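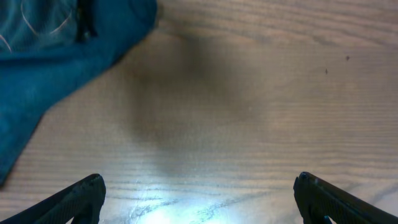 Mandevura's Work Surface Practice Guide, second edition, is a short handbook on preparing tables and benches for robot arms that handle household items. It runs to 48 pages and is sold both as a printed booklet and as a file for shared use within one site. The Seren teaching workshop adopted it in January and has followed it on 7 benches. This review considers whether the guide is clear enough to serve as a house rule, and whether its demands are reasonable for a small site. Its longest chapter deals with light, and rightly so: on a wooden tabletop, a soft dark shadow and a near-white patch of glare can lie close together between the open fingers of a gripper, while a piece of teal cloth waits at one side. The guide treats shadow and glare as separate faults with separate remedies, a distinction that our earlier house rules did not make.

Scope and layout

The guide contains 43 numbered rules, grouped under surface, lighting, objects, gripper and records. Each rule is marked either "required" or "advised." The wording is plain, and a new member of staff can read the whole text in an afternoon. Cross-references are accurate except in the records section, where two of them point to rule numbers from the first edition.

It should be understood that this is a practice guide and carries no legal force. It does not replace a risk assessment, and the authors say so on the opening page. Sites looking for rules on guarding, emergency stops or speed limits near people must look elsewhere.

Surface and lighting

The surface rules are strict. The table is to be wiped before each session and inspected from a low angle, and any speck that remains must be recorded as either a loose crumb or a fixed mark. Staff at Seren found this tiresome at first. It has since become routine, and the session notes are better for it.

Wood is permitted, with the advice that the direction of the grain be noted and kept the same from one session to the next. We would have liked more on this point. A strongly striped grain and a plain painted board are not the same background, yet the guide gives the matter a single paragraph.

On lighting, the guide requires a check with the gripper open over the working area before any object is moved. The operator looks at the view from the wrist camera, notes where the arm's own shadow falls, and then adjusts the lamps. Glare is to be reduced first by moving the lamp and only afterward by lowering its output. The order is sensible. The printed lamp diagrams, however, assume an overhead rail. Sites that use clamp lamps will have to draw their own.

Soft objects

Cloth receives its own section, and it is the best in the book. Operators are told to record how a cloth lies at the start – flat, folded or bunched – and to note seams, straps and stitching, which may catch on a textured fingertip. The guide also asks that the starting position be varied on purpose, including positions near the border of the camera's view. Our previous practice placed every cloth in the middle of the table, and we have changed it.

Comparison with the alternative

The Menon checklist, which Seren used before, fits on two sides of a card and is easier to carry to the bench. It says nothing about soft items, and its lighting advice is limited to one line. Jarkari, our sister site, continues to use the Menon card for daily work and keeps the Mandevura guide on the shelf for setting up new benches. That arrangement may suit others.

Records

The supplied log sheets come in a pad of 300. They are well ruled, but the box for remarks is too small for handwriting, and there is no space to name the lamp setting. We have added a column by hand.

Assessment

Recommended for teaching workshops and small laboratories, with reservations about the lamp diagrams and the log sheets. Buyers who already hold the first edition should replace it for the section on soft objects.

Reviewed for Seren by Arwel Samuel
2025-10-19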